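Spending & Saving > Cards for Small Food Businesses

Updated in June, by Kurniawati Santoso

The Plillent Pantry Card is a prepaid spending card for people who run small kitchens: bakers, caterers, dumpling makers, the family that does wedding cakes out of a converted garage and somehow still has time to answer the phone. You load money onto it from your regular bank account, you spend it at your suppliers, and every purchase is sorted into a category you chose yourself. It sounds simple, and we hope it feels that way too, though a fair amount of thought went into it.

We should say up front that we are not lending you anything. The card has no credit line, so there's no interest to worry about and no minimum payment waiting for you at the end of a slow month. If you put $2000 on it, then $2000 is what you can spend. A lot of our customers came to us from ordinary business credit cards and told us they missed the points for a week or two and then stopped thinking about them (a few of them still miss the points, and we understand!).

What you get with it

Each account comes with one main card and up to 6 extra cards for staff. You can give every card its own weekly limit and change that limit from your phone, even while somebody is standing in the checkout line calling you to ask for another forty dollars. The cards can be frozen and unfrozen as often as you like. We have one customer who freezes all of hers at closing time and opens them again with her morning coffee, and that's perfectly fine with us.

Categories are where people tend to spend the most time at first. We start you off with a short list – dry goods, dairy, produce, packaging, fuel, equipment – and you can rename any of them, merge them, or throw the whole list out and write your own. Once you've told the card that a certain shop belongs under dry goods, it will remember that for every later purchase. If you buy flour and a new mop at the same store, you can split the receipt by hand, and the split stays attached to the photo of the receipt.

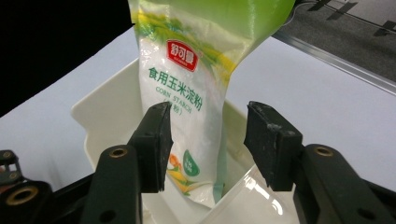 Corn starch, a regular under dry goods.

Plans and fees

There are two plans, and we named them after the two streets our first office sat between. Tiwari is the smaller one. It costs $6 a month, holds a balance of up to $3000, and suits a business with one or two people doing the buying. Vatero is $12 a month and has no set ceiling on the balance, though we may ask you for some paperwork as it grows. Both plans include all of the staff cards, and we don't charge for a replacement when a card goes missing or goes through the wash.

You can move from one plan to the other whenever you want. The new price begins with your next monthly bill, so please don't feel you have to time it cleverly. Adding money from a bank account is free on both plans. Taking cash out at an ATM is not something this card does, and if that's important to your business you'll probably want to keep another card alongside it.

Working with your bookkeeper

Arif Majimbun, who looks after the export tools here, used to do the books for his aunt's catering company and has strong feelings about spreadsheets. Thanks to him you can download a month, a quarter or a full year as a plain file, with the categories in the order you set and the receipts numbered to match. You can also send your bookkeeper a read-only login. They'll see every purchase and every receipt, and they won't be able to move money or change a limit.

If you already use Zimska for invoices, the two accounts can be linked under Settings. Purchases show up there overnight. Refunds sometimes take an extra day, as they have to clear first, so give them a little time before you write to us.

Applying

You'll need your business name and address, a tax number, and a bank account in the name of the business or its owner. Sole proprietors are very welcome. We don't run a credit check for either plan. Most people fill in the form in one sitting, and if you get stuck halfway through, your answers are saved, so you can go and take the bread out and come back to it later. The virtual card is ready to use once your account is approved, and the plastic ones follow by mail.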